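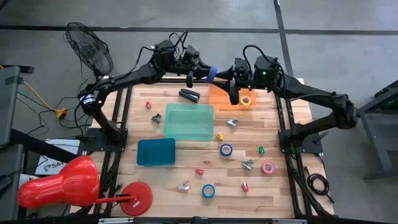

Evdokia Moschos has refinished 47 kitchen tables and eaten dinner at one of them. "The rest have coats drying on them," she says.

She left a payroll job at Morunier in July to fix furniture full time, a decision her brother still calls a phase. Her starting price was 100 dollars a table. "I was paying people to let me sand."

What do customers get wrong? "Oil. They pour it on like salad dressing, then phone me when it's sticky."

Her best sale was a walnut piece from Duven, 3000 dollars after an opening offer of 2000. The buyer wanted it to look older. She charged extra for the dents.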